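Lernley 台式机拆装单元套件评测：装调、维护与两处小修

Lernley 这套东西卖给已经有机械臂的人。箱子里没有机械臂，也没有夹爪本体，只有一块治具板、腕部相机支架、一组替换指尖、线缆固定件和一份标定软件授权。软件叫 Hider，单独买也行，和套件一起买便宜一些。我们在 Aravena 的小车间里把它装在现有的臂上，用来做旧台式机的内存插拔和机箱内部检查，前后用了两个多月。下面按装、调、用、修的顺序写，价格放在最后。

先说适用范围。套件说明书写的是“卧放塔式机箱，侧板已拆”，立着放的机箱不在支持之列。我们试过把机箱立起来，臂的姿态很别扭，腕关节总是跑到限位附近，后来就老实放平了。台面最好是型材台面，治具板的固定孔按槽距开，普通木桌要自己加一块过渡板。
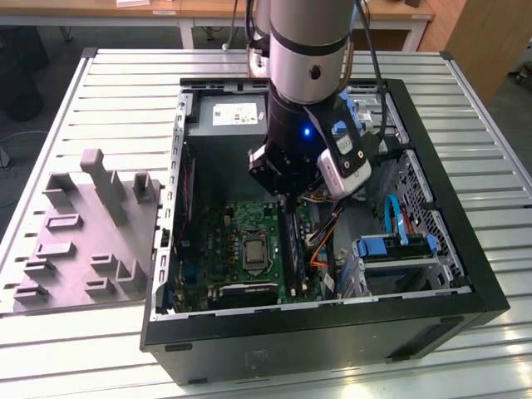 开箱到第一次动作，我们花了一个上午，其中治具板和指尖只占 45 分钟，其余时间都在走线和标定。指尖的安装没有难度，内六角螺丝，规格统一，说明书给了扭矩值。支架的问题多一点。套件的相机支架是黑色的，把白色的相机模块挂在腕部右侧，镜头斜着朝下看机箱里面，位置选得对，夹爪伸到内存插槽上方的时候，相机和手指可以一起下去。但支架的两颗固定螺丝里，靠里侧那颗要先把腕部转过九十度才够得着，说明书没有写这一步。第一次装的人很可能先把线理好了，再全部拆开重来。

线缆固定件给得大方，质量一般。黑色主线从腕部沿着臂往上走，卡扣每隔一段一个，前三个关节没有问题。腕部那一段要留出余量，留少了，腕转到底会拽接头；留多了，线会垂下来蹭机箱边缘。我们试下来，以腕部转到两个极限位置时线都不绷紧为准，再多放一指宽。卡扣本身偏软，用到第二周有一个自己滑开，换成了尼龙扎带。

标定用 Hider 做。流程是先认治具板，再认机箱边框，最后让操作者手动把指尖移到一个参考点确认。界面是英文，中文翻译只覆盖了菜单，报错信息还是原文。标定结果可以存成配置，换一种机箱就换一份。需要注意的是，配置里不保存相机曝光，换配置之后曝光会回到默认值。机箱内部一边是反光的钢板，一边是黑的插槽，默认曝光下钢板过亮，插槽又看不清。我们在换配置的脚本后面加了一行写回曝光的命令，之后没再为这件事停过。

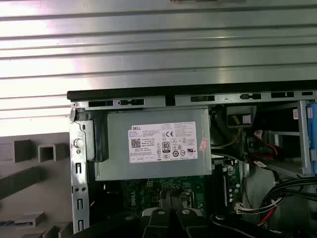 阅读时间：6 分钟

使用中最费心的是避让。电源横在机箱上部，主板在它下面，夹爪要从两者之间的空当进去，右侧还有一大束黑色线缆扫过来。套件自带的路径模板假定线缆已经整理过，碰到这样的机箱，直线下降会先碰到线束。处理办法有两个：一是下爪之前人工把线拨到硬盘架一侧，二是在 Hider 里画禁入区。禁入区只能画长方体，画大了把内存插槽也挡住，画小了等于没画。我们最后画了两个小的，叠在一起用，效果可以接受。希望后续版本能支持斜面。

指尖的表现比预想的好。替换指尖有两种，窄的一种用来夹内存条，宽的一种用来拨卡扣。连续跑 53 次插拔，失败三次，都发生在同一台机箱上，原因是那台的内存卡扣缺了一角，与套件无关。窄指尖的问题在磨损，夹持面的橡胶涂层用了一个月开始发亮，夹持力不变的情况下偶尔打滑。擦酒精能缓解几天，最后还是要换。原厂一包四片，价格不低，我们另从 Busside 买了一批同尺寸的，厚度差一点，换上后要重新做一次指尖补偿。

日常维护的项目不多，列在这里，供打算买的人估计工作量。

每天开工前：用无尘布擦镜头，看一眼指尖，手动把腕部转一个来回，听线有没有刮擦声。

每周：检查治具板固定螺丝，检查相机支架螺丝，清掉台面槽里的碎屑。碎屑不清，机箱会垫高一点点，插拔深度就不对。

每 14 天：重新跑一遍快速标定。快速标定只认治具板，不认机箱，全程 11 分钟。如果结果和上次偏差超过软件给的阈值，再做完整标定。
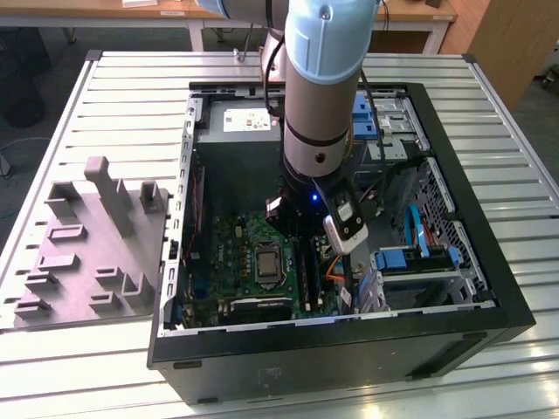
治具板是我对这套产品评价最高的部分。各种凸块、L 形支架和槽都集中在一块板上，不用在台面上另外摆小夹具。我们的板放在机箱左侧，上方中间那根立柱比其他凸块高出一截，刚开始大家嫌它碍事，想锯掉。后来发现快速标定认的第一个特征就是它，锯掉以后软件找不到板，只好作罢，改成把臂的回零路径从右边绕。买的人如果臂的行程短，摆板之前先把回零路径走一遍，确认不会扫到立柱，再拧死螺丝。

板的缺点是槽口偏紧。内存条放进去没有问题，取出来的时候，如果夹爪姿态有一点歪，会把板带得轻微上抬。我们用细砂纸把两个常用的槽口各打磨了几下，之后正常。打磨要克制，磨松了内存条会歪，夹爪再去抓就对不准。

修过两处。第一处是相机支架松动，表现为视觉定位整体往一个方向偏，重新标定后好半天，又开始偏。当时先怀疑软件，重装过一次 Hider，没有用。最后用手一推支架，能感到一点间隙。拆下来涂中强度螺纹胶，按扭矩拧回去，放一夜再标定，到现在没有再松。现在回头看，出厂时就该涂胶。第二处是指尖底座的一颗螺丝滑丝，责任在我们，换指尖时用了磨圆的扳手。底座不单卖，要买整组指尖，这一点不太合理。客服回复倒是快，隔天就给了螺丝规格和图纸，我们自己攻丝解决了。

另外提一句灯光。型材台面在顶灯下反光，右下角尤其明显，视觉偶尔会把亮斑认成板的边。把那一片用哑光胶带贴上就行，花不了几块钱，比调参数快。 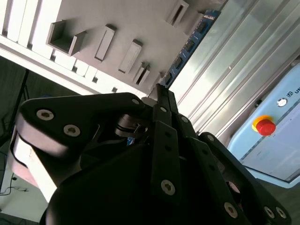

换了指尖以后需要做完整标定吗？

只换同型号的原厂指尖，做指尖补偿就够了，在 Hider 的工具页里，几分钟能完成。换成别家的，或者动过相机支架，要做完整标定。

再说说文档和配件。纸质说明书的装配部分配图清楚，维护部分只有一页，连更换指尖的周期都没有写。网上的版本稍好，有一张故障表，按现象查原因，我们的支架松动在表里排得很靠后，写的是“机械间隙”，没有进一步说明。备件方面，治具板和指尖长期有货，支架要等，我们问的时候交期将近 45 天。产线上只有一套的，建议下单时多买一个支架。

价格上，套件加软件授权，相当于请人做一套非标治具的六成左右。单看零件并不便宜，治具板和支架自己也能画、能做，真正省下的是标定流程和路径模板那部分时间。已经有自己的视觉程序的团队，可以只买治具板，Lernley 接受单买，标定用的特征尺寸图也会一并给。

评分如下，满分五分。

安装：三分半。主要扣在支架螺丝的位置和说明书漏写的步骤。
治具板：四分半。
指尖：三分半。夹持稳定，磨损快，底座不单卖。
软件：三分。标定可靠，曝光不随配置保存，禁入区功能简单，翻译不全。
维护：四分。项目少，周期固定，自己能做。
售后：四分。

如果手里的机箱型号比较杂，建议先拿两三种去和厂家确认配置文件，再决定买哪个授权等级。基础授权只能存五份配置，我们用到第二个月就满了，后来补差价升了级。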